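Visit to the Drindow site, January

The packing hall covers 2,366 square meters on one level, with goods in at the north door and dispatch at the south. We joined the 10:30 group. Idon supplies the shelving; Skisport rents the far bay for returns and was closed to visitors.

Small parts took up most of the hour. Mixed items are kept in clear boxes so the contents can be checked from the side, and the sorting room has a gray carpet - easier on dropped parts than the concrete next door.

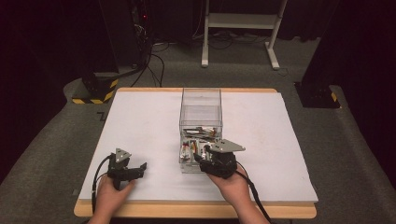
Osei uses the same method at its own store, with 42 box positions per aisle against 76 at Drindow. Labels are replaced every 3 months. Parking is behind the south door.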